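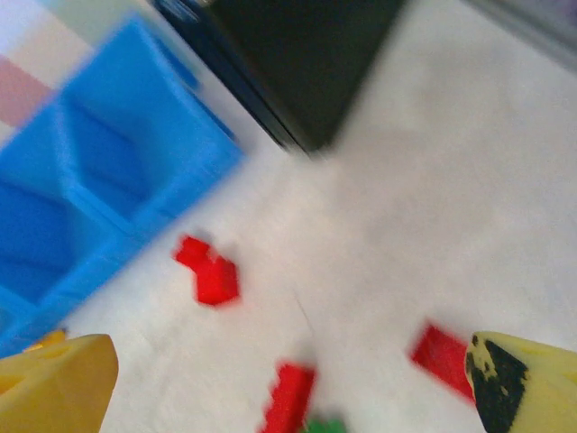
Adesuwa Akpan thinks the whole thing comes down to lunch. People who have eaten, she told me, will put up with almost any opinion on zoning, and people who haven't will fight you over a bus shelter.

Her theory is less silly than it sounds, and she has the spreadsheets to annoy you with. In April her team sat 510 residents of Quintela down in pairs, matched so that each disagreed with the other on rent control, and gave them 40 minutes to talk. Half the pairs met before noon with nothing on offer but water. The other half got soup.

The soup pairs did not change their minds. Please don't write to me about the soup pairs changing their minds. What moved was how they described the person across from them. Asked afterward to guess why their partner held such a view, they were more likely to reach for a reason (a bad landlord, a worried parent) and less likely to reach for an insult.

Els Dierckx, who worked on the study, is wary of the catering angle. Soup takes time to eat, she points out, and it is hard to interrupt with a full mouth. Maybe the hungry pairs simply talked over each other more. Two colleagues want to rerun it with crackers, which seems unkind.

The Quintela council, meanwhile, has read the summary and drawn its own lesson. Its next hearing on rents is on 27th August — refreshments to follow the vote.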